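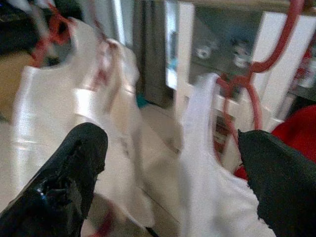 Page last changed: September, a little before 2 in the morning (Rekha Tyagi)

Belta Hangers: data card and README

Belta Hangers is a set of demonstrations in which a person takes a gripper by the hand, so to speak, and shows it how to deal with clothes on hangers. The clothes have opinions. Satin leaves when it feels like it, and a strap will attach itself to whichever finger you were not thinking about.

The set was recorded at Tadis by Rekha Tyagi, Zhenhua Shen and Njål Løken. Svenja Danzer wrote the loader. Complaints about the loader go to Njål, who asked for it.

What is in it

3000 episodes, at most 80 seconds each. Every episode has wrist video, gripper opening, arm joint positions and a one-line instruction typed by whoever was teaching. The instructions have been left as typed. "Other one" is an instruction. So is "no, the white".

There are 13 tasks. Most are some form of take it off the rail, put it back on the rail, or move it along so you can get at the next thing. Task 9 is "straighten the strap on the hanger" and accounts for most of the swearing in the audio, which is why there is no audio.

How it was taught

Two ways, flagged in the field called mode.

hand: the teacher holds the arm just above the wrist and pushes it through the motion, with the motors gone limp. Good for feel, bad for shoulders.

remote: the teacher sits at the Jin controller and drives from the wrist view alone. Slower, and it teaches humility. Anything more than a hand's width off to the side has to be remembered.

Please don't mix the two without looking at the speed plots first. Hand episodes start fast and end fast. Remote episodes creep up on a blouse as if it might bite.

Things you will run into

Motion blur. Garments swing and so does the camera. We kept the blurred stretches, as a robot working in a wardrobe will see plenty of them. In the still at the top, the shiny white piece on the left is mostly smear while the narrow white strip against the right finger is the part you'd want to track.

White on white. Light clothes in front of a white cabinet are hard on segmentation. Red hangers help a good deal, until something red hangs next to them.

Glass. The cabinet panel reflects lights. Zhenhua's first grasp detector was very fond of them.

Failures. Kept, and marked success: false. A dropped garment counts as a failure even if it lands nicely. Xiaoyan Feng went through the labels a second time and overruled us on 80 of them, and she was right on all but the one we are still arguing over.

Splits

Split by garment, so nothing in test has been touched in train. An earlier version split by episode and gave wonderful scores. If you have a copy of that one, enjoy the scores and then delete it.

Loading

Unpack into a folder called belta and run gornico check before anything else. Gornico is picky about folder names and says so at length. The last line of its output is the only one worth reading.

Known gaps

No zippers. No wool. All three teachers are right-handed, and it shows in the approach angles. Left-handed episodes are planned as soon as Njål's cousin answers his messages.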